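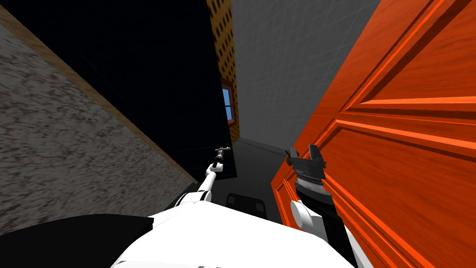
Re: Doors that stick in damp weather

3/8/23

> We moved into a 1930s semi in Zustdale last November and every inside door on the ground floor has started to bind. The worst one drags along the top corner on the handle side. Is it the damp, and should I just plane them all?
> Also, does anyone still sell the old brass hinges?

Please don't plane them all yet! I love old doors and have spent far too many evenings on mine, and the plane is the last thing I'd pick up.

Start with the hinges. Open the door halfway, lift it by the handle and see if there is any play. A top corner that drags on the handle side very often means the top hinge has pulled away a bit. Take out one screw at a time and put in a longer one – I used 45 mm – and the door may well lift clear. It's such a pleasing fix, five minutes and a cup of tea.

If the screws just spin, glue matchsticks into the holes, leave them overnight and try again.

Still binding? Rub soft pencil or chalk down the edge, shut the door and look for the smudge. Sand only there, then seal the bare wood, top and bottom edges too. Mine had never been painted along the top in 81 years, poor thing.

As for hinges, the Munditz yard had a whole crate of brass ones when I went, 2 pounds a pair, and Pralleo will post them. The Gentile range is new but a very good match for the older style, and I've got 28 of them round the house now (cupboards included).

Do write back and say how the worst one gets on – I'd love to know.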